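Andodia staff newsletter
Operations and workplace

Mixed-item picking: what changes at the returns benches

The returns hall at Narken has been sorted by hand for as long as the site has handled consumer goods. Parcels are opened, the contents are tipped into bins, and a sorter lifts out each item, reads or looks up its code and places it on the correct belt. In October the first bench moves to robot picking under the Bonudport project. The other benches stay as they are until the results from the first have been reviewed.

The difficulty is the mix. A bin from returns can hold soft toys, slippers, small plastic parts and things that do not fit any category on the list. A gripper that closes well on a rigid box may slide off plush, and a flat item lying against a wall leaves very little room for the fingers. Hämmerli, which supplied the control software, has therefore set the arm to attempt each item twice. After the second failure the item is left where it is and a lamp calls the sorter.

Trials use a metal bin with a divider panel clamped across it, so that the size of the picking area can be altered between runs. Items go in the larger compartment and are allowed to overlap, as they do in normal work.
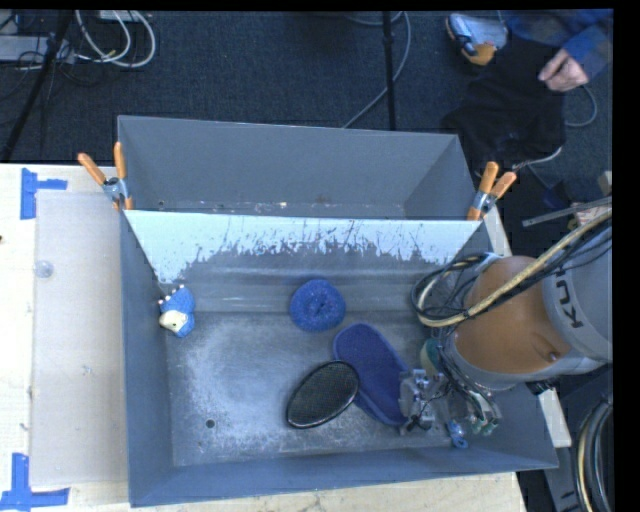

Andodia Newsletter | Issue 108 | Page 7

A blue toy lying against the wall and a dark slipper-shaped item partly covered by something else are fair samples of the load. Overlap remains the main cause of failed picks. Over one trial period the arm was given 1835 items, of which 320 were passed to a person. Most of those were lying under or against another item.

For the sorters the change is mainly one of task. Lifting and reaching into the bin will fall sharply at the first bench. In its place comes exception work: clearing items the arm has left, checking damaged goods and deciding where unlisted items belong. One sorter will cover the robot bench together with the manual bench next to it. The shift pattern is unchanged and no posts are being removed at this stage.

Two points have been raised at shift meetings. The first is pace. The call lamp allows 65 seconds before the bench pauses, and several sorters consider this too short when the neighbouring bench is full. The limit can be altered and will be looked at after the first month. The second is noise from the gripper, which has not yet been measured in the hall itself.

Training takes one half shift per person and covers the stop controls, safe access to the bin and the exception screen — no programming is involved. Places are allotted by shift, and the list is on the board by the Narken canteen.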